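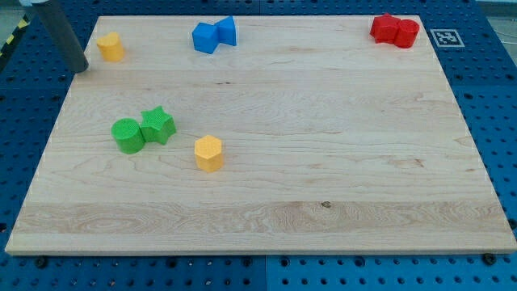 Que así no llegamos ni de broma, dice Ozan. Que clasificar por forma Y por color en la misma ronda es pasarse y que mejor asegurar solo el color. Lo soltó el viernes ya con la mochila puesta y se fue.

Pues igual tiene razón, no sé. Escribo rápido que me cierran el aula.

Lunes, 15 de diciembre de 2025

Estado del equipo a día de hoy:

El color va. Rojo, azul, verde, amarillo, sin dramas desde que Hülya rehizo los umbrales en noviembre. Con la persiana bajada, eso sí. Con sol de lado el amarillo se nos va a la porra.

La forma, regular. El cilindro y el prisma hexagonal los confunde según el ángulo, la estrella casi nunca. De 20 intentos esta tarde, 16 buenos. Para el torneo de Ludby piden ronda completa sin tocar nada, asi que 16 no me vale.

Lo otro: cuando hay dos piezas pegadas las toma por una sola. Tobiloba quiere empujarlas un poco antes de coger, separarlas y volver a mirar. Me gusta pero come tiempo, y tenemos 200 segundos por ronda. Erdal dice que se arregla con la segmentación y punto. Llevan toda la semana con eso los dos.

Calibración: repetida otra vez. Alguien movió la tabla y no avisó. POR FAVOR, si tocais la tabla, lo apuntais en el cuaderno.

Pendiente:
- guardar las 12 fotos malas para reentrenar
- bajar velocidad en la aproximación
- contestar a Ozan (votamos el jueves, creo)

Yo voto por intentar las dos cosas. Si en enero seguimos igual, solo color y a correr.

Me echan ya. Mañana subo el código, o pasado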